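Kendberg Soft Case, Small — Cream

Flollard travel & storage / zip cases

Item 597. In stock, ships from the Sirmont warehouse. Orders in before 10 a.m. go out same day, not Sunday.

Padded zip case for the small stuff that gets lost in a bag. Chargers, earbuds, hair clips, sewing bits, pills, whatever. Rounded shape, soft to hold, closes all the way up. We've sold the black and the navy for a while now, cream is new as of March and people keep asking for it so we ordered more than usual.

Color: cream. Pale, on the warm side. Reads almost white under a bright bulb, more like vanilla next to actual white paper. If you need a true white get the Mancuso case instead, same shelf, a bit more money.

Outside: wipe-clean, fine pebbled finish. Not leather. Padded all over, with a raised panel on the face.

Inside: yellowish lining, one open compartment. No pockets in this one. Pockets are in the Medium.
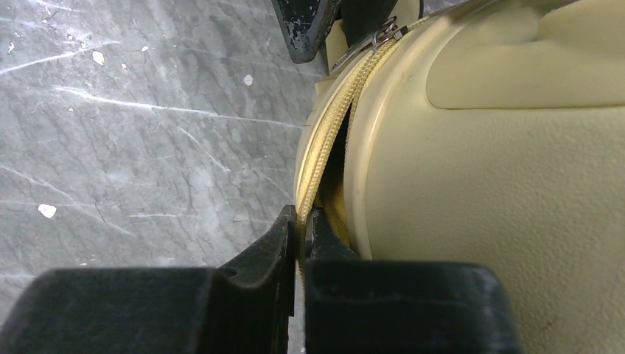 Zipper is the part we get the most mail about so here goes. Cream tape and cream teeth to match the body, runs along the curved edge, and the teeth are fine ones so go easy around the bend the first few times. Pull is small silver metal with a ring-shaped loop — big enough to tie a bit of ribbon through if you have trouble gripping it, Loredana Sala in our returns dept does this on hers. Don't yank it sideways. Hold the case with one hand, pull along the curve with the other. If it catches, back up an inch and try again, its nearly always the lining folded over.

Care

Damp cloth, drop of dish soap, wipe, let it dry open. No washing machine. No bleach, it yellows. Pale color shows marks sooner than the navy, so wipe it now and then and keep it away from new jeans and loose pens. Ink does not come out. We tried.

Stiff zipper: rub a plain candle along the teeth, open and close a few times, wipe off the extra.

What fits

Phone charger and cable, yes. Earbuds in their case plus a lip balm, yes. Most folding reading glasses, yes. Full size sunglasses, no. Passport, no. Please dont force it, a seam that gets stretched shut is not covered.

Ordering more than one

Shops and event people: case pack is 50, one color per pack. Over 800 pieces we can do a printed logo on the back, ask Woo-jin Yeon for a quote and send artwork with the first email, saves a day or two of back and forth. Samples of the cream are available, one per shop.

Returns

Unused, in the bag it came in, slip included. Zipper faults we replace, just send us a picture of the teeth and tell us where it sticks. Replacements go out with the next shipment.

From buyers

"Bought the navy first, then two of the cream for my sisters. Zipper was tight for a week and then fine." — Renzo Mazza

"Nice color, smaller than I pictured. Kept it for my needles and thread." — Sveva Bassi

Also in this line: Kendberg Soft Case Medium (black, navy), wrist strap sold seperately, replacement zipper pulls in silver, pack of 10.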